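I've been meaning to write up my drawer-and-shelf habits for ages, and since I finally cleared out the hall closet on Saturday, September 19, 2026, you're getting them while I'm still in the mood!

First thing: empty the whole shelf. I know, I know. I used to shuffle stuff from left to right and call it tidying, and every April I'd find the same dried-up glue and three half rolls of tape. Now it all comes out onto the floor, and I wipe the shelf down with warm water and a drop of dish soap before anything goes back.

Second, measure before you shop. My friend Conall Duggan bought 5 lovely deep bins for his pantry and they stuck out past the doors (they live in his garage now, full of extension cords). Write down the width, the depth and the height, then take a little off each one so your fingers fit around the sides.

Liners are worth the bother too. I cut mine from leftover shelf paper, the grippy kind, and it keeps spice jars from tipping every time I yank the drawer open. A roll lasts me around 20 drawers, small ones anyway.

For labels I use masking tape and a marker. Fancy tags look great for a week, and then you decide the batteries belong somewhere else and you're peeling glue off with your thumbnail.

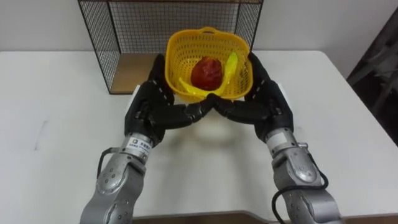
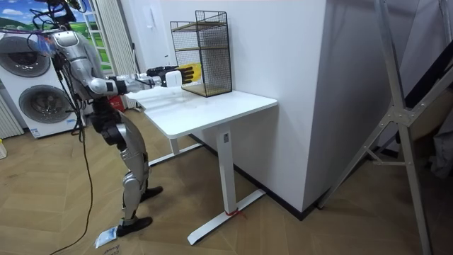
Baskets and Bins

Mesh is my pick for onions, potatoes and anything else that likes air. Crumbs and onion skins do fall through, so put a sheet of newspaper underneath. Plastic goes under the sink and in the bathroom, where a quick rinse and a towel will sort it out. Skip lids on anything you reach for daily, you'll only leave them off!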